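Speaker notes – "The Bed Is Your Folding Table"
Kotstead tenants' evening, 2025-01-19
Slot is 65 minutes with questions. Slides are numbered in the margin of the printout, so if the clicker fails just read the number out and the person at the laptop will follow.

## Before starting

- Check that the back row can hear. The Betelside room has a fan that comes on with the lights.
- Handouts are on the chairs. They have the folding order on one side and the label symbols on the other.
- Basket of clean clothes under the table, not on it. It comes out in part 3.
- Water.

## 1. Opening (5 min)

Say what the talk covers. Laundry after it leaves the dryer or the rack, up to the point where it goes into a drawer. No washing advice tonight. There was a session on that at Stongate and the notes from it are still on the board by the mailboxes.

Most apartments in this building don't have room for a folding table. The bed is the largest flat surface most of us own, it's at a decent height for some people, and it's already in the room where the clothes live. So that's what we'll work with.

Ask for hands: who folds on the bed, who folds on the couch, who lives out of the basket. Don't comment on the answers. Move on.

The sign-up form asked one question, "What is the last thing in the pile?" We got 88 forms back. Sportswear and swimwear came up again and again, with fitted sheets close behind. I'll get to both.

## 2. Getting the bed ready (10 min)

Slide: list only.

- Make the bed first, or at least pull the sheet up and smooth it with a forearm. It takes a minute. It doesn't need to be perfect. A creased sheet is fine to fold on.
- Pillows and comforter off. Put them on a chair.
- Tip out half the load, then the other half later. A full load dumped in the middle of a bed slides toward whoever is leaning on the mattress.
- Stand on one side and stay there. Finished stacks go at the foot end, in the order the drawers open.

People ask about a plain sheet versus a patterned one. A plain one makes it easier to find small things, mainly socks and straps. Gray is good for this – both white and black items show up on it. If you have a patterned set, lay a towel down on the half you're working on.

If bending hurts your back, kneel on a cushion or use the ironing board at its lowest setting. Someone will bring up bed risers. They work, but check that the legs fit properly into the cups.

## 3. Order of work (15 min, with basket)

Bring the basket out now. Work while talking.

1. Big pieces first: towels, pants, sweatshirts. The pile shrinks fast and there's space to see what's left.
2. T-shirts next. Use whatever fold you know. I do sides in, bottom up, once more. Show it twice, slowly.
3. Socks and underwear. Lay the socks out in a line before pairing.
4. Anything with straps, strings or hooks goes to one side until the end.

Number 4 is where people slow down. If you stop to untangle each one as it comes up, the load takes far longer than it should. Put them all in one heap and do them together.

Mention the drying rack here. If it hung on the rack by its straps, it probably stretched. Over the bar is better.

(Pause for questions. If none, keep going.)

## 4. Straps and stretchy fabric (15 min)

This is the part people came for, so don't rush.

Sports tops and swimsuits are awkward for three reasons: the fabric is slippery, the straps loop through each other, and there isn't a straight edge anywhere. A T-shirt fold won't hold.

How I do it:

- Find the label. On most tops it's at the inside back, and then you know which way up you are.
- Lay the piece down with the front facing the bed.
- Pull the straps out flat toward the headboard. If they're twisted, turn the body of the garment over and leave the straps alone. It usually comes free in one or two turns.
- Fold the straps down onto the body so nothing hangs out.
- Fold in half side to side. If it has molded cups, skip this step and stack them one inside the other.
- Roll loosely or lay flat in a shallow drawer.

Read the care label before anything goes near an iron. I know people who iron everything. Don't iron this.

A small zip bag in the washer stops a lot of the tangling. I bought a set of 4 and I've lost one. The Tiongson store on the corner keeps them next to the clothespins.

Demo: use the two tops from the basket. Then pass them around and let people try on the table. Allow time, they will talk to each other and that's fine.

## 5. Fitted sheets, briefly (8 min)

- Tuck one corner into the other, then the next, then the last.
- Lay it on the bed and fold the elastic side in to make a rectangle.
- Thirds, then thirds again.
- Store the set inside one of its own pillowcases.

If it's late, skip the demo and point to the handout. It's easier with one person than two, whatever people say.

## 6. Putting away (5 min)

The stacks leave the bed the same evening. If they move to the chair, they stay on the chair. Mine did for most of the winter.

Shallow drawer for the strappy things, one layer. Deep drawer for sweatshirts. Hang only what creases badly.

## 7. Close and questions (7 min)

- Next session is in February, on mending. Bring one thing with a hole in it.
- Spare handouts by the door. We printed 282 to cover both buildings, so people can take some for neighbors.
- Chairs get stacked against the window wall.

Likely questions:

- Folding boards? Good for shirts, no help with straps.
- Lint on dark clothes? Shake before folding, roller after.
- How long should a load take? Nearly 20 minutes for mine. Yours may differ.

Leave the last slide up during questions.

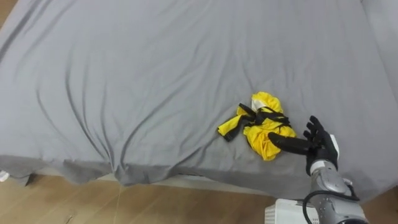

Last slide – yellow garment with black straps, in a heap.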